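Bravby Household Help > Laundry & Linens

Terry towels won't stay folded, and my shelf is 6 inches too honest

Posted by Loan Tiêu, 2020-12-30
583 views

My sister gave me a stack of new terry towels for the holidays, very thick, very blue, the kind of blue you can find in the dark. I love them. I cannot fold them.

My old towels were so thin you could read through them, and they folded like paper. These have opinions. I fold one in half, I fold it again, I turn my back, and it has relaxed into something like a slice of pie. One side puffs up in a fat roll and the other side lies there flat. Stack four of those and the whole pile leans toward the roll side until it slides off the shelf, usually at night.

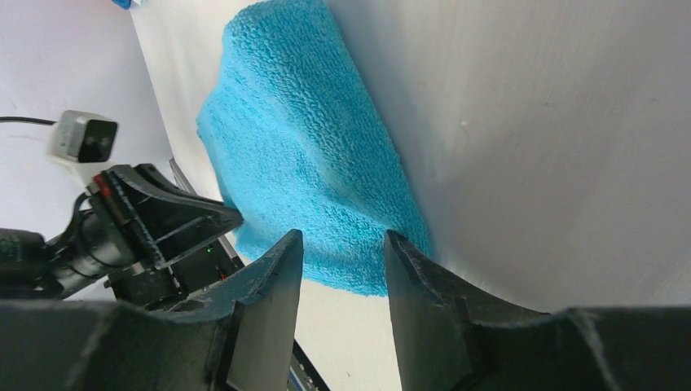

I've tried folding on the bed, which is hopeless, and on the kitchen table, which is a bit better except that the towel skates around when I pull on it. I've tried folding in thirds the long way first, like the hotels do. The middle third always ends up wider at one end, so the finished thing is a wedge. Rolling them works, but my shelf is shallow and the rolls stick out over the edge and collect cat hair.

Bath size, 28 by 54 or so. The linen closet is original to the apartment and was apparently designed for handkerchiefs. Is there a trick, or do I just get worse towels?

Karla Tlapale
Member, 141 posts

Don't get worse towels. I ran the linen room at a small inn for a long time and the pie slice is almost always a corner problem. You're starting from a towel that isn't square, and every fold after that makes the mistake bigger.

Before you fold anything, hold it by the two corners of a short end and give it one hard snap. Then lay it flat on the table, all of it that fits, and smooth from the middle out to the edges with your forearm. Hands leave ridges in thick terry. Your forearm won't.

Now fold the long way, but only in half. Skip the thirds. Line up the two corners at one end, pin them down with something heavy (I used a can of tomatoes for years and saw no reason to upgrade), then go to the other end and pull the towel straight before you match those corners. That's what fixes your wedge. If you match one end and then just flop the rest over, the far end wanders off and you get one narrow end and one wide one.

After that, fold in half end to end, press the air out, and then in thirds. The fat roll you're describing is the fold itself, and on a thick towel it's never going away completely. You can squash it by kneeling on it. I'm told this is undignified.

For the leaning: alternate them. First towel with the thick fold to the front, next one with the thick fold to the back, and so on. It looks less like a magazine and it stays on the shelf.

Also, if you're using fabric softener, stop. It makes the loops slippery against each other, and it does nothing good for drying either.

Darmawan Sinaga
Member

I keep mine in a basket on the floor and have never had one fall.

Wulan Menon
Member

Karla covered the folding, so just the shelf. I had the same shallow closet and bought a tension rod, the cheap kind for cafe curtains, and put it across the front a couple of inches above the shelf. Rolled towels sit behind it and don't go anywhere. They still stick out a little, and I can't help you with the cat.

Wash them a couple more times before you give up, too. Mine were like folding a mattress in January and had calmed down a lot by spring.

Loan Tiêu
Original poster

Tried the can method (chickpeas, we were out of tomatoes). Two of the four came out as rectangles. The other two are more of a suggestion, but they're alternated and the pile has been standing since lunch. Will report back if I hear a thud.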